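We use cookies to make this site work. By carrying on you accept our cookie policy. OK

Plates, and getting rid of most of them

Friday, June 12, 2020

I have spent a good part of the last few weeks going through the kitchen cupboards. The plates were the worst of it. We had three sets on the go and parts of two more, and every time I wanted a dinner plate I had to lift a pile of bowls off first.

The oldest were the Olteanu ones, cream with a brown edge, which came from my aunt's house. I like them but they can't go in the dishwasher and they are too wide for the shelf, so the door never shut properly. Then there was the blue Folora set we bought when we moved in. Most of those had chips. The rest was odds and ends from charity shops, including a fish platter I have used once.

I took everything out and put it on the floor in the hall, which I would not recommend if you have a dog. Anything chipped went straight in a box. The Olteanu plates I wrapped in newspaper and put in the loft - I'm not ready to give those away, and the loft is dry enough. The fish platter went to my neighbour, who does cook fish.

That left me needing plain plates for every day. I wanted white, round and with a bit of a lip so that gravy stays where it is. I don't like the completely flat ones you get in cafes. Peas go everywhere.

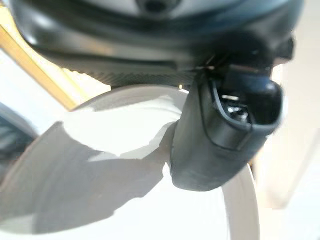 Plain white, with a slightly raised lip.

I looked at patterned ones too and nearly bought some with a green leaf border. What put me off was the Folora business. When those started to go I couldn't find matching replacements anywhere, and we ended up with five plates that matched and a lot that nearly did. With white you can add another one later and it won't look out of place on the table.

I have settled on 4 large plates to be kept at the front and the spares behind them. Bowls now have their own shelf, with the mugs next to them. I lined the shelves with some leftover Pivlow matting from the drawers. It was a bit short for the top shelf so there is a bare strip at the back, but only I know about it.

The side plates are still not sorted. I have a mixed pile of them and they are all fine, just different sizes, so they lean. I might leave them until August when my sister comes, as she wants a few for her new flat and can have first pick.

Next is the drawer with the lids in it. I opened it on Tuesday, had a look and shut it again.

4 comments
68 shares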